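Vurkcombe Institute of Engineering opens part-time route into chartered study

November

The Vurkcombe Institute of Engineering has confirmed the structure of its part-time master's programme in Structural and Materials Engineering, together with the entry rules that will apply to the first intake. The programme will be taught at the institute's Bununstead site and is open to graduates already working in the sector.

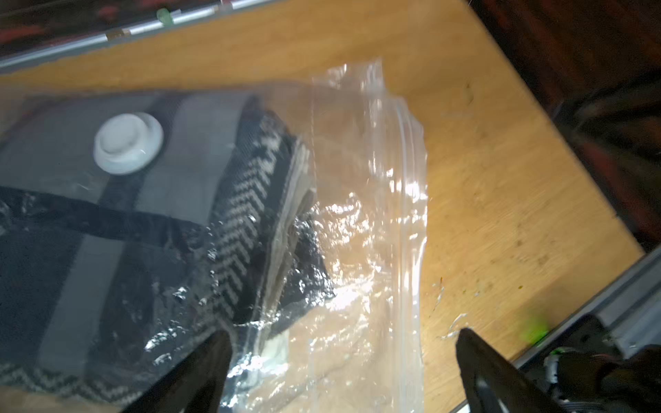
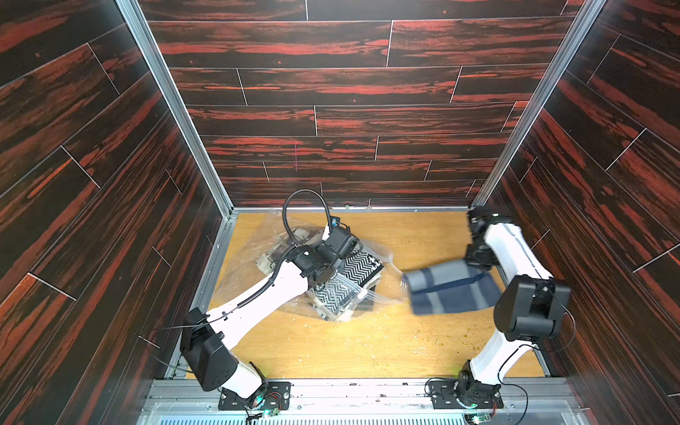

The programme carries the same credit value as the existing full-time degree and is assessed to the same standard. Teaching is arranged in 15 modules, of which the last is an individual project supervised jointly by a member of academic staff and a senior engineer at the student's place of work. Students may take up to six years to complete the award. Those who leave early with enough credit will receive a postgraduate certificate or diploma.

Core modules cover structural dynamics, fracture and fatigue, numerical methods, foundation design and the assessment of existing structures. Optional modules include timber engineering, corrosion in marine conditions, and the use of recycled aggregate in load-bearing concrete. Optional modules will run only where enough students have registered by the end of the preceding term.

Each taught module is delivered in a single block on site, followed by set reading and a written assignment. Examinations are held at Bununstead at the end of the spring and summer terms. Remote sitting of examinations is not offered. Resits are held in the autumn and the mark is capped at the pass level.

Jucélia Caldeira, programme director, said: "Most of the questions we receive from employers concern time away from work. The block timetable fixes that in advance for the whole year. An engineer on a site contract can see the dates before registering and plan leave against them."

Applicants will normally hold an upper second class degree in civil, mechanical or materials engineering. A lower second will be considered with at least 18 months of relevant work after graduation. Applicants with degrees in physics or mathematics must first pass a bridging module in statics and mechanics of materials, which does not count towards the final award.

The structures laboratory at Bununstead has been refitted for the programme. It now has a 400 kN loading frame, a fatigue rig and a curing room with controlled humidity. The lecture theatre next to it seats 269 and will be shared with the undergraduate school. Laboratory access for part-time students extends to 9 pm during block weeks, subject to completion of the safety induction.

Two employers have agreed to support the programme. Skuder, the bridge inspection contractor, will provide measured data from decommissioned spans for use in the assessment module. Dvořáček, which makes precast units, will supply test specimens and host a site visit each summer. Neither company has a role in admissions or marking. Project topics proposed by an employer must be approved by the programme board, and any request to restrict publication of results has to be made before the project begins.

Fees are charged by module and are payable at registration. An employer may be invoiced directly if a purchase order is supplied with the form. Students who postpone a module more than four weeks before its block begins may transfer the full fee to a later block. After that point half the fee is transferable.

The institute will apply for accreditation of the programme once the first group has completed its core modules, in line with the usual procedure for new degrees. Graduates of the first intake would be covered retrospectively if accreditation is granted. Applicants who need an accredited award by a fixed date are advised to discuss this with the admissions office before accepting a place.

Applications are made through the institute's postgraduate admissions office. A degree transcript, a current CV and one reference from a line manager are required. Module descriptions, block dates and the bridging module syllabus are available from the same office on request.

Notes to editors

1. The Vurkcombe Institute of Engineering teaches undergraduate and postgraduate degrees in civil, mechanical and materials engineering.

2. The full-time master's degree continues unchanged.

3. Requests for interviews with Jucélia Caldeira should be sent to the institute's press office. Visits to the structures laboratory can be arranged outside block weeks.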